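3.2 Layout of the Assembly Station

Most published work on sandwiches concerns what people think of them after they are made. The making itself has been left to kitchen manuals, which tend to say "assemble" and move on to the fries. Our interest is in the part covered by that one word, and in particular in where the parts of a burger wait before somebody wants them.

The Triltness layout, drawn up by Milagros Flores and revised more often than she cares to discuss, uses one white table and a shallow silver metal tray in the middle of it. Burger ingredients stand outside the tray, next to upright clear dividers. Clear rails run outward from the dividers to a red stick on either side. Shredded purple cabbage and chopped green lettuce share a single clear container at the far end of the tray, on the theory that two vegetables going to the same place can travel together.
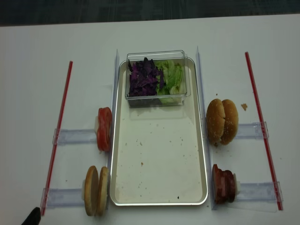

The choice to stand ingredients on edge was the subject of a long disagreement. Kitchens store buns flat, and they do so for the excellent reason that buns were stored flat last year. A flat stack takes up little room but gives access only to whatever is on top, and the top item is rarely the one the recipe calls for next. An upright row gives up some table in return for a side approach to each item. It also makes a bun look like a book, which two of the authors found distracting and one found charming.

Buns behave well in this position. Sliced meat has opinions. A slice with no support at its back will bend at the waist, and the ones behind it tend to follow. We tried a tighter row, a looser row, and for one unhappy afternoon in July, a row held up by a jar of pickles. The present layout keeps the meat upright with its slices slightly fanned, and the buns with their sesame domes to the side.
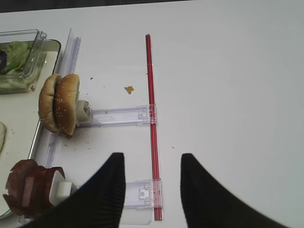
3.3 Crumbs

Any account of burger assembly that does not mention crumbs should be read with suspicion. They come off the cut faces and the crust, and they settle on every flat surface we own. We ran 184 assemblies for the main comparison and wiped the table every 30, a schedule set by Gilberto Cuervo, who was doing the wiping.

Our first plan was to treat crumbs as noise. This lasted until we noticed that they are a fair record of handling. A bun lifted straight up sheds little; one dragged along its neighbor leaves a trail that even a reviewer could follow. We therefore logged crumbs by region of the table, using a coarse scale (none, few, many, Gilberto) that proved easier to apply than it sounds. 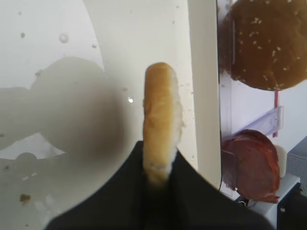

Aisyah Teoh objected to the scale on the grounds that sesame buns and plain buns shed differently, and that a seed should not be scored as a crumb. She would have preferred to weigh the debris. We agree in principle, but by the end of a session the debris also contained a good deal of cabbage, and no one offered to sort it.

3.4 Bun Spacing

The final layout question was how close the two halves of a bun should stand. With a wide gap each half can be reached by itself, but the halves soon lose track of each other, and mismatched pairs make a lopsided burger. Set close together they stay a pair, and a small white fitting at the end of the rail keeps the nearer half from wandering. We settled on close, with some overlap allowed, and used it for all later sessions. 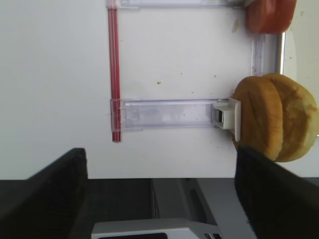
Figure 4. Bun halves side by side at the end of a clear rail, with the white fitting against them.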